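Collecting Grasping Examples for a Learned Controller: Project Report

Piltum Project Group, Department of Engineering, Bornano
15 November 2025

1. Purpose
The Piltum project set out to gather demonstrations from which a controller could learn to handle kitchen items on a table. This report covers the collection stage only. Training is the subject of the second report, due in February.

2. Method
Operators guided the arm by hand controller through short tasks. Each attempt was stored with the wrist camera video, the joint positions and a written label. Sessions were limited to 30 minutes, after which the operator changed. The objects were moved between attempts according to a printed plan.

3. Results
A total of 1112 attempts were recorded by 11 operators. After checking, about 900 were accepted. The remainder were rejected for missing video, wrong labels or an early stop. Labels were checked by a second student using the Hulilau viewer, and disagreements were settled by replaying the attempt.
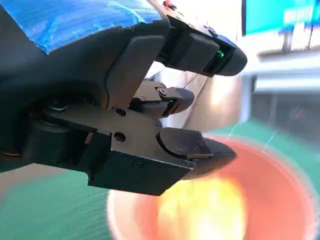 Figure 1. The three-fingered gripper above a bowl, wrist camera view.

4. Remarks
The fingers take up a large share of the wrist view, and the background is often blurred. A second, fixed camera is recommended for the next stage. Bowls made up too many of the accepted attempts, and flat items such as lids should be added. The data are held on the Iglesias server, with the label list and the session plan in the same folder.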